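Handout 6: Looking after the gripper cell
Robot Maintenance, Eltbridge
Notes by Shuk-fan Su, revised 14th October

Read this before you touch the bench. The Grondum manual has a good chapter on the arm and a poor one on everything past the wrist, and past the wrist is where your faults will be.

1. Finger pads

The manual says to replace the pads every 400 hours. I doubt that number. It takes no account of what you pick up, how hard you squeeze, or whether somebody wiped the ridges with solvent. Go by the state of the ridges. Run a fingernail across them with the power off and the lockout tag on. If the nail skates, the pad is finished, whatever the hour counter says.

Pads come in left and right. They will go on the wrong way round if you push, and the gripper will home happily like that. Check the arrow on the back.
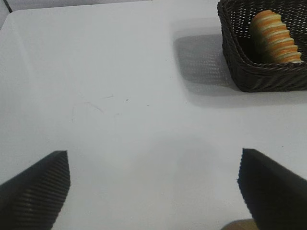 Should you recalibrate the wrist camera every time you change the pads?
Only if you disturbed the camera bracket. Pads alone don't move the lens. Run the short check against the target card, and leave the full calibration for when the check fails.

The full calibration takes 19 poses, and people like running it because it ends with a green tick. I have seen a green tick on a camera with a loose screw. The software is reporting that the poses agree with each other. It has no opinion on whether the bracket will sag after lunch.

2. Open width

Command full open, wait, then measure between the tips with calipers. The reading should match the card taped inside the cabinet door. Do it three times and write all three down. One reading tells you very little.

If the encoder shows 1,653 counts and the calipers disagree with the card, believe the calipers. Last February a group spent a whole session re-zeroing a perfectly good encoder – the fault was grit in the slide.

3. Table and fixtures

Wipe the tabletop before a run. Specks matter less than the Hsiao sales notes claim, but scuffs can fool the edge finder, and it costs you a minute to find out which kind you have.

Baskets get nudged. The program does not know this. Check the basket position at the start and again at the end, and be suspicious of any success rate from a run where this was skipped.

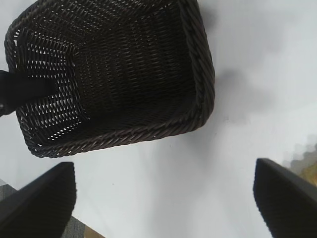 Fig. 2. Woven basket on the white tabletop, with the gripper fingers apart.

4. Before you leave

Speed override back to 60 percent. Log sheet signed, with the pad change noted even if you put the old ones back. The Stodside group has the cell after us and they do read the log.

Next time: slide lubrication, and why I don't use the grease that came in the box.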